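**Maintenance notes: hand-held grippers, second bench**

The two hand-held grippers on the Kenbridge bench completed their scheduled inspection in January. I am recording the procedure on this blog at the request of Olga Godinho, who will take over the work next quarter.

Each unit was wiped down before inspection. The yellow finger pads were checked for wear along the contact edge, and the small black screws were tightened by hand in two passes. One pad on the older unit had hardened and was replaced from the Gomon spares box, which now holds 14 pads. Rachid Ouazzani has approved a further order.

Finger travel was then measured with the housing closed. The older unit reached 79 mm against a drawing value of 81 mm. The difference was traced to dirt in the slide and did not return after cleaning. Cables were left in place, as neither showed damage at the strain relief.

Glass remains the preferred material for the closing test, as a worn pad tends to slip on it early. Operators are asked to approach the object upright, close slowly and hold for 21 seconds. Any slip is to be entered in the log with the pad number.

The next inspection falls to Olga, with Deolinda Nogueira as second reader. 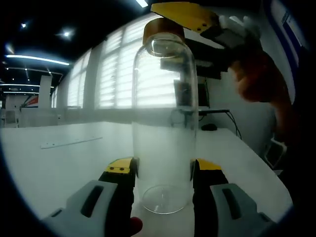
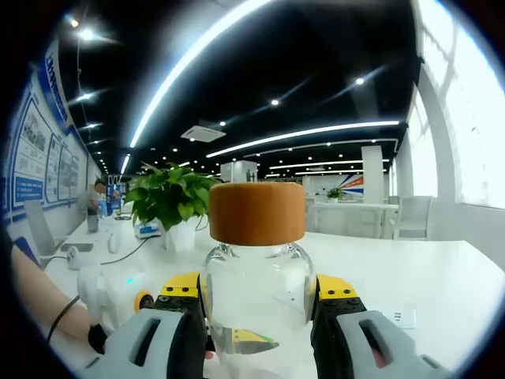 *Grippers at the bench with the test glassware: bottle (first), jar (second).*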